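Lectura: 2 min

Pinzas para el taller en casa: cómo compararlas

Pruebe cada pinza con el mismo objeto y en la misma posición. Una maleta rígida infantil va bien: tiene cantos redondeados, ruedas y poco donde agarrar.
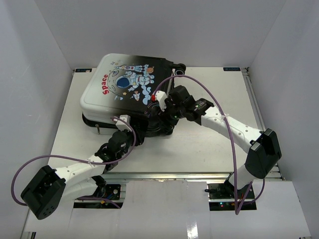 Con dos brazos, ajuste primero uno y luego el otro – nunca los dos a la vez. Deje holgura en el cable del codo. Yo repito 40 veces por pinza y apunto solo los fallos.

Comentarios

Flynn Prendergast: ¿Sirve para la Dellach?

Ruby-Lee Hoani: Sí, bajando la fuerza.

Contacto | © Hastine | Volver arriba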